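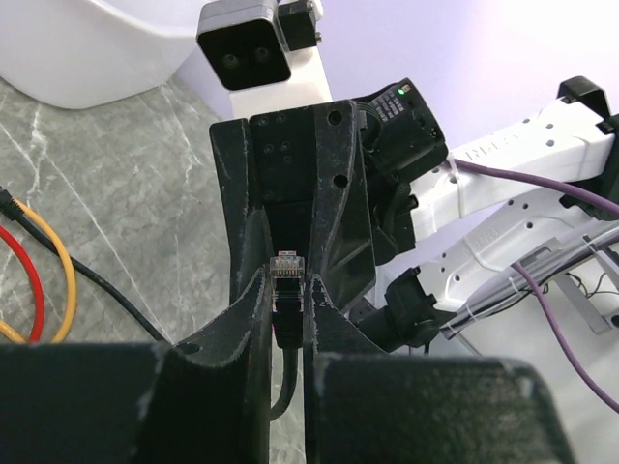 Figure 5. RJ45 plug with a transparent connector head and a black strain-relief boot on a black cable.

4.2 Connector faults in the field survey

The Wevora survey covered 1175 patch cords from office floors and plant rooms at the Plilau and Ultau sites. Cords were pulled by floor, labeled at both ends, and tested in the order in which they had been removed. Each cord was given a wire map test first, then a return loss test at both ends, and last a visual check under a bench lens. The plug type is shown in Figure 5. Cords with shielded plugs were logged but left out of the analysis, as the two sites used different grounding rules.

Of the cords tested, 377 failed at least one step. Failures on the wire map were rare and were almost all open pairs at the plug end. Return loss was the more common cause. Hellwig and Buschmann reported a similar split in their earlier study of 3687 cords, though their sample came from a single data hall and had a much narrower range of cord lengths. We followed their pass limits so that the two sets could be compared directly.

Boot type had a weak effect. Cords with a molded boot failed less often at Plilau, but the gap did not hold at Ultau, where most cords had been re-terminated on site with slip-on boots. We cannot separate the effect of the boot from that of the person who fitted the plug. Dreßler raised the same point in a comment on the draft protocol, and the form was changed in December to record who had terminated each end. Cords logged before that change carry no such entry and are marked as unknown in the data.

Worn contacts were graded on the five-step scale of Hamann. Two readers, Wong and Kárason, graded every plug without seeing the test results. Where they differed by one step, the lower grade was kept; where they differed by more, the plug was graded again by both. Grade alone was a poor guide to return loss. Several plugs in the worst grade passed at both ends, and the longest cords failed in every grade. Cord length is therefore entered as a separate term in the model set out in Section 4.3.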